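Teaching a Garage Arm to Pick Things Up
Project report, Intro to Automation
Fidel Villalba

What I set out to do

My plan in August was simple enough that I wrote it on the back of a receipt: get a small robot arm to grab one object off a workbench and leave everything else alone. The arm lives at Pratilley, the shared workshop two streets from my apartment, where I rent a corner of bench and a drawer that doesn't close. I do the wiring and the mechanical stuff there, and the coding mostly at my kitchen table (which is why the report talks about both places as if they were one).

The arm

We call it Kirkach, after the name somebody had painted on the crate the frame parts came in. I built it from a secondhand kit plus a bunch of brackets I cut myself. The base took me forever! I bolted it down, found it wobbled, unbolted it, added a steel plate underneath and bolted it down again. The second time I used 8 bolts and thread locker and it hasn't moved since.

Wiring was the part I was scared of and it went fine, mostly. I ran the power and the signal lines on opposite sides of the arm after my first attempt made the wrist twitch every time the shoulder motor kicked in. My one real mistake was a connector I crimped backwards, and I lost a whole Sunday to it. I checked the code, I checked the power supply, I checked the code again, and then I wiggled the plug and the motor came on. So if you build one of these, wiggle the plugs first.

Why I practice in the simulator

After I drove the fingers straight into the bench (small dent, still there, sorry Pratilley) I moved all the risky testing into simulation. I already had a basic setup from class, so I made a wood tabletop and a gripper, and I put a virtual camera on the wrist looking out past the fingers. Then I wrote a script called Cartwright that drops a few everyday things onto the table in random spots and asks the arm to go for one of them.

Each run gets up to 2000 steps before Cartwright gives up and resets. That sounds like a lot but the early versions burned through all of them just hovering. I was sending tiny corrections, and each one overshot the last, so the gripper sort of shivered over the table until time ran out. Cutting the gain in half fixed most of the shivering, and adding a dead zone fixed the rest.

The grasping part

I split every grab into 2 stages. In the first one the wrist slides over until the target sits on the center line between the fingers, and it stays up high the whole time. In the second it comes down and closes. Before I split them up, the arm did both at once, coming in on a slant, and it would plow a fingertip into whatever happened to be lying next to the thing I wanted.

Round things with a hole in the middle gave me the most to think about. My favorite test object is a black ring that looks like a roll of tape, and you can grab something like that across the outside or put one finger through the hole. I went with the outside because the lineup is easier, and I only care about the center point, so the ring can be turned any way it likes.

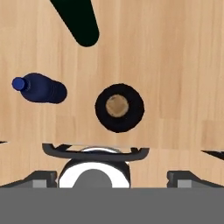 My detector was a whole other headache. It's a plain color and outline check, nothing fancy, and it hates dark objects. Dark green, navy and black all come out close together once the light drops, so for a while the code would happily lock onto the wrong item. I ended up adding a shape test (is it long, or is it round?) that runs before color gets a vote. It's slower, but I can live with slower.

Results so far

I let the final version go overnight and logged 312 runs. The misses I looked at were mainly the fingers closing a touch early, which I think is my timing and not the lineup. I haven't moved the new code onto the real arm yet except for the first stage, the slide-over, and that works on the bench with the motors at low speed.

What's left

I still need softer finger pads for Kirkach, a proper stop button I can reach from the stool, and a way to bring the closing delay over from the simulator without guessing. There's a kit meetup in Staltden I'd like to take the arm to, if I can work out how to get it on the bus. The code is on the class drive in my folder, and the wiring sketch is in there too, with the backwards connector marked in red.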